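**Tudell Squeezebox Circle: From the Bench**

The Drorar is back, and it sounds wonderful! Those of you who came to the last open session heard it already, because I couldn't keep my hands off it during the break and then couldn't keep my hands off it during the second half either. For everyone else, this is the long version of how our circle's oldest loan accordion got its voice back, with some things we learned about wax, leathers, and patience.

Quick recap. The Drorar is the three-row button box with the dark red bellows tape, 31 treble buttons, and two sets of treble reeds tuned a little apart so you get that lovely shimmer. It has been in the loan cupboard longer than most of us have been members. By last spring it had become the box you lent to people you didn't expect to come back. The low G on the outside row took a full second to speak. Two notes on the middle row sounded on the push and wheezed on the pull. And the whole instrument had that faint flapping noise on the bass side, like somebody shuffling cards in the next room.

I had always assumed this meant new reeds, and new reeds meant retirement. Then Stela Stanciu took the grille off.

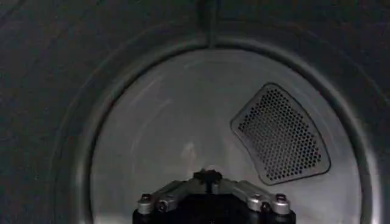 *Inside a clothes dryer, looking toward the back of the drum.*

Stela works out of the Avram workshop in Jurnivdale, and if you have ever had a box serviced by her you know she starts by listening with her eyes shut. She played every button, push and pull, very softly, and wrote a row of little marks in pencil. Then she played them all again, loud. The difference between the two passes tells you a lot. A note that's slow when you play softly but fine when you lean on it usually has a reed tongue set too high or too low over its slot. If it hisses in both passes, air is getting past somewhere, and you should look at the leather valves or the wax before you blame the reed.

I have been playing for a good part of my life and I had never sorted the complaints that way. I'd just been pressing harder!

So, what did she find? The reeds were good. They were much better than good, in fact: clean blue steel, hardly any rust, riveted tight. Whoever fitted them knew what they were doing. The trouble was nearly all in the soft parts. The wax holding the reed plates had gone dry and crumbly along one whole block, and you could lift one of the plates with a fingernail. The leathers had curled up like old leaves. There were 127 of them that needed replacing, and yes, I know the exact number, because I was the one handed the tweezers.

A word on leathers for our newer players. Each reed plate carries two tongues, one for each direction of air. A thin strip of leather covers the slot of the tongue that isn't supposed to be sounding, so your air isn't wasted on it. When the strip lies flat, the note starts cleanly. When it curls, the air leaks through first and the strip slaps shut a moment later. That's your card-shuffling noise. On the low notes, where the strips are long, it can be quite loud, and it's the first thing I now listen for when someone brings in a box from a yard sale.

Then there's the wax, which is a whole subject and I could go on all day. Accordion wax is beeswax with rosin melted into it, and a small splash of oil if you want it less brittle. Stela mixes her own in a little double boiler and tests it by bending a cooled strip around a pencil. If it snaps, more oil. If it stays limp and sticky, more rosin. She pours it from a long thin spoon with a pinched lip, one steady run along the edge of the plate, and she makes it look like icing a cake. Mine looked like a candle accident. She let me do one side of one block and then very kindly scraped it off and had me try again. The second go is still in there, and it's holding!

If you're tempted to try this at home, please practice on a dead block first. Avram keeps a box of scrap blocks under the bench and will happily let you have one for the price of a coffee. Never reach for the kitchen candle, and keep household glue well away from a reed plate. Stela has spent many hours digging glue out of accordions and has strong opinions about it. 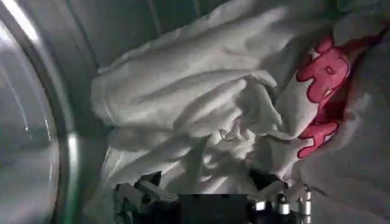 **JURNIVDALE, November** — The tuning day was the part I'd been looking forward to most, and I made sure to arrive early with a thermos and a notebook.

Tuning comes last, after the wax has had time to settle and the new leathers have been played in a bit. Stela tunes the middle reed of each note first, straight, with the tremolo reeds blocked off. Only when the whole row sits right does she open up the second set and bring each one a hair sharp of its partner. To raise a reed you take a tiny bit of metal off near the tip. To lower it, you work closer to the rivet. We're talking about a couple of light strokes with a scratcher, then back in the box, then listen, then maybe one more stroke. You can't do it all on the tuning table, either, because a reed in open air and a reed inside its chamber don't quite agree, and the low ones disagree the most.

We had a good long talk about how much shimmer to put in. The Drorar had been tuned very wet at some point, that big wobbly musette sound, and a few of you were fond of it. (I've had your notes, thank you, all of them.) But it's a loan box. It gets used for Balkan tunes one month and Cajun waltzes the next, and beginners find it hard to pitch their singing against a wide tremolo. In the end we went for a medium setting, wider at the bottom and closing up as you climb. Up top it's sweet and quite narrow. Down low there's still a bit of growl. I think you'll like it, and if you don't, come and tell me at the tea table and we can argue about it over a cookie.

One surprise: the key center. The old tuning was sitting flat of A440, flat enough that playing with our fiddles always felt like standing on a slope. It's now at 440 and the fiddlers have already noticed. I have never been thanked by so many fiddlers in one evening.

The action got some love too. Stela cleaned the button stems, swapped out the felt under the pallets on the outside row, and bent two levers back to where they should have been all along. The button travel is shorter and even across all three rows. Fast triplets! I can play fast triplets on it! The bellows we left alone apart from one corner, where a small patch of gusset leather went on from the inside.

Now for the money, which I know some of you skip down to. The bench fund stands at $3,293 after paying for this job, so there's room to look at another instrument over the winter. My vote goes to the little two-row in C and F, which has a sticking air button and a bass strap held on with a bootlace. The piano accordion with the missing register switch is also a candidate. Put your pick on the sheet by the door.

**Borrowing the Drorar.** It goes out for 21 days at a time, same as before. Please keep it upright on its feet and never on its back, as the new leathers will droop if it lies the wrong way up for long. Keep it away from radiators and out of parked cars. Wax softens at temperatures a car reaches easily on a sunny afternoon, even in cool weather. And play it! Every button, both directions, a few minutes each day. Reeds like being used, and so do new leathers.

**Wax and leathers evening.** Stela has agreed to come over to Tudell and run a hands-on session for anyone who'd like to see inside their own box. Bring the instrument, a soft cloth, a small flashlight, and a shallow tray for the bellows pins (number the holes on a scrap of card and poke each pin into its own spot; they're hand-fitted on older boxes and don't swap well). We'll start at 7 p.m. in the back hall, with tunes afterward for as long as people want to stay. Concertina players, you're very welcome too, though your reeds are held in quite differently and you'll mostly be watching.

I'm bringing the Drorar. First person to arrive gets to play it in.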